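**Making a Foam-Safe Bow and Arrows for LARP**
Project report, Materials and Making course
Pramila Tiwari and Sorin Radonjić

## 1. Aim

We wanted to build a low-poundage bow and a set of padded arrows that would pass the weapons check at Garkberg, the summer game our club goes to in August. Store-bought LARP arrows are expensive, and the ones the club owns have heads that are going hard. The budget was 200 dollars for everything, including glue.

The rules at Garkberg cap draw weight at 25 pounds at a 28-inch draw. Arrowheads must be wider than an eye socket, with a solid disc between the shaft and the foam.

## 2. Materials

- PVC pipe, 3/4 inch, for the bow
- Fiberglass rod for reinforcement inside the pipe
- Fiberglass arrow shafts
- Closed-cell foam, soft and medium
- Contact cement
- Leather scraps for the grip
- Waxed polyester thread for the string
- Latex and pigment for the heads

Most of this came from Hagedorn, the hardware store near campus. The foam came from Clorkar by mail. Their medium grade was stiffer than the sample card, so we used it only as the base layer.

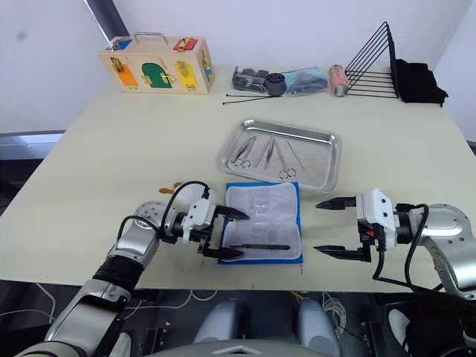
## 3. Building the bow

Sorin made the bow. The pipe was cut to 60 inches and the center marked before any heating. Each limb was warmed with a heat gun and flattened in a wooden jig so that it tapered toward the tip. The first limb scorched on one side because the gun was held too close. We threw that pipe away and started over with a second one.

After cooling, we filed the nocks with a round file and sanded the edges. The fiberglass rod was pushed through the handle section and held with tape at both ends. The grip is leather, stitched on with a baseball stitch.

The string took longer than planned. Our first one stretched so much overnight that the bow lost most of its brace height. The second was pre-stretched with a weight and has held.

Tillering a PVC bow is mostly guesswork. We hung it on the wall, pulled it with a luggage scale, and reheated whichever limb was bending less. The final draw weight was 22 pounds at 28 inches.

## 4. Building the arrows

Pramila made the arrows. Each head has 2 layers of medium foam at the bottom and 2 of soft foam on top, with a leather disc glued over the blunted end of the shaft. The side pieces were cut as a strip and wrapped around the core.

Contact cement needs to go on both surfaces and dry until it is tacky. On the first arrows we rushed this, and the wraps peeled at the seam after a day. Later ones were left for fifteen minutes before closing. Fletchings are plain craft foam, glued straight.

We brushed three thin coats of latex on the heads. Hevia, the brand the club already had on the shelf, was thick and had to be thinned with water. 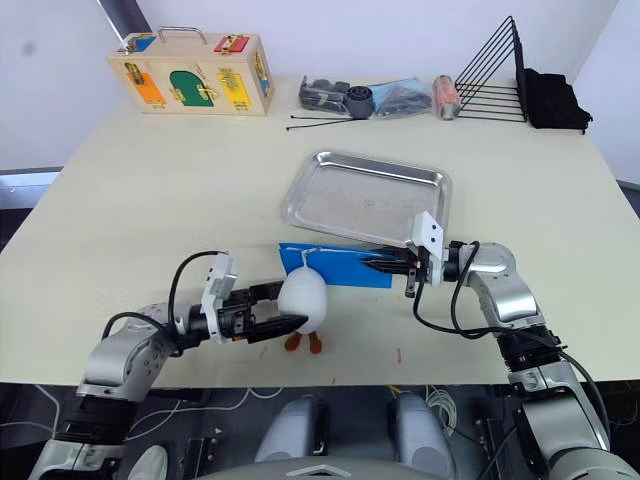

## 5. Testing

For the hit test, Pramila shot at Sorin from ten paces at half draw, then at full draw. He wore a T-shirt and safety glasses. He reported a firm tap at half draw and a sting at full draw on the thigh. There were no marks.

For range, we shot on the practice field with no wind. The arrows drop quickly because of the heavy heads. Past twenty paces it is hard to hit a person-sized target, but the fights at Garkberg mostly happen in woods, so this is acceptable.

For wear, we estimated from the club's notes that a bow gets 3000 shots in a season. We could not test that many. The limbs had taken a slight set by the end of our testing, and the bow should be stored unstrung.

One arrow failed. The foam twisted on the shaft after it hit a fence post, and we could feel the disc moving inside. It was taken apart and the shaft was reused.

## 6. Problems and changes

The grip is too thick for smaller hands. A thinner leather would fix this. The camouflage paint on the limbs flakes wherever the bow bends, and we would use cloth wrap next time. We also should have made a cutting template for the head discs earlier, as the first ones are visibly uneven.

The bow is now in the club locker with its string off, and the arrows are standing in a bucket, heads up.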